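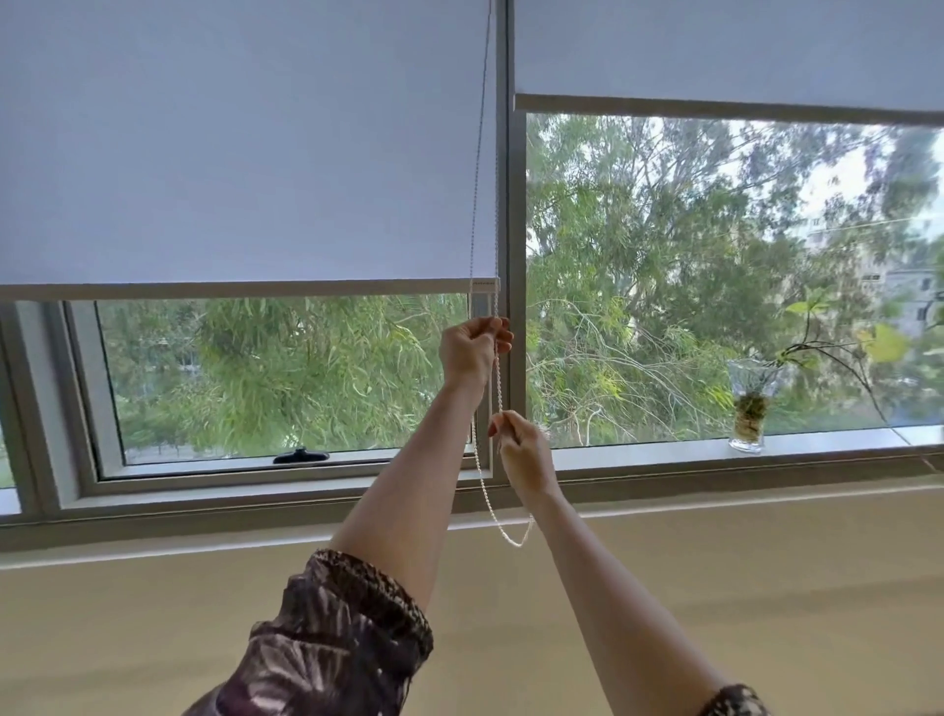 From: Leonie Kasten
To: Osby House residents list
Subject: Re: Blinds in the upper rooms, and the heat

Hi all,

Replying to Walter's message from last night and adding what I know from doing the same job in my own place in June. I've left his text in below so people can see which part I'm answering.

Walter Usuga wrote:
> Our two back rooms hit the point where you can't sleep in them. We have
> roller blinds on every window and keep them down all day, and it makes
> very little difference. The glass is double but old. Before I spend money
> I'd like to know if anyone on the list has tried outside shades, or film
> on the glass, or a different kind of blind. Also, does anyone know if the
> building rules allow anything on the outside?
>
> Second question. One of our chains has started to slip. You pull and the
> beads click over and the blind stays where it is. Is that the chain or
> the part at the top?
>
> Walter

Walter, taking the rules first. I looked at the copy Gudrun Engelhardt sent out when the roof was redone. Anything fixed to the outside wall on the street side needs written approval. The courtyard side isn't mentioned except for satellite dishes. Uwe Ehlers put up an outside shade on his courtyard window two summers ago and was never asked to take it down, but he didn't ask permission either, so I wouldn't treat that as settled. Your back rooms face the courtyard. I'd write to the management office before you order.

On whether it's worth doing: yes, if you can get approval. An inside blind stops the glare, but by the time the sun hits the fabric the heat is already in the room. Some of it goes back out through the glass if the fabric is pale. Most of it stays between the blind and the window and then comes around the sides. You can feel this if you put your hand in at the edge of the blind in the afternoon. Uwe says his courtyard room went from the worst in the apartment to one they use all day. He didn't measure anything, so take that as his opinion.

I went with film because my windows are on the street. I used the Naltico film, the lighter grade. It came in a roll and I paid $100 for enough to cover 4 windows, with a strip left over. A few things I'd pass on:

Clean the glass twice. I cleaned it once and there are specks under the film in the kitchen that I see every morning.

Cut it oversize and trim it in place with a new blade. Change the blade for every window.

Use more soapy water than you think you need. If the film grabs before it's straight, you have to peel it back and it may crease.

Check with the window maker first if you can find out who it was. Some kinds of film make the glass heat up unevenly and it can crack. Ours are Drudthorpe units, at least on my floor, and the name is on the metal strip between the panes. I called them and they told me the lighter grade was all right on that glass and the dark one wasn't. I'd call again for yours and not go by what they said to me, as the top floor windows were replaced at a different time.

The film does make the room a little darker in winter. I don't mind it. My sister does.

The other thing that made a difference cost nothing. I had been opening the windows in the morning and leaving them open behind the blinds until I got home, thinking the air would help. Rainer Seidel told me to shut them as soon as it's warmer outside than in, and that was right. Now I open everything at 10 p.m., prop the hall door with a chair, close up again before 8 a.m. and put the blinds down on the sunny side only. The rooms with no sun on them can have the blinds up. If your neighbors across the landing will open a window at the same time you get a proper draft, though then you're sharing each other's cooking smells.

About the chain. It's more likely the part at the top. There's a toothed wheel inside the housing, and when the teeth wear down the beads ride over them. Check two things before you replace it:

1. Look at the chain itself where it goes up into the housing. If the beads have slid along the cord and the gaps are uneven, they won't sit in the wheel, and you only need a new chain. Make sure the bead spacing matches. I bought the wrong one the first time.

2. See if the blind is rolling up crooked. If the fabric has wandered to one side it rubs on the bracket and gets too stiff to pull. Let it all the way down, put a piece of tape on the tube at the side it's moving away from, and roll it up again. This fixed mine in the bedroom.

If it's neither of those, you need the whole clutch end. It pulls out of the tube once the blind is off the brackets. Measure the inside of the tube and take the old one with you. Neagu on the corner keeps a drawer of them behind the counter, not out on the shelves, so you have to ask. They close for lunch.

Please also check that the chain is held to the wall or the window frame with the small clip or tensioner, particularly if your grandchildren are still coming in the summer. Several of the ones in this building came off when the walls were painted and weren't put back. Neagu has those too.

One last item that isn't about blinds. Gudrun asked me to say that the quote for awnings over the courtyard side as a whole job was $700 per window, and that it only holds if at least 30 windows sign up. She's not pushing for it. She wants to know by the end of the month who would be interested, so reply to her directly and not to the list. If you're thinking about an outside shade of your own, Walter, it may be worth hearing how that goes before you put money down.

I have most of a bottle of the film soap and a good squeegee if you want to borrow them. I'm in most evenings after 6.

Leonie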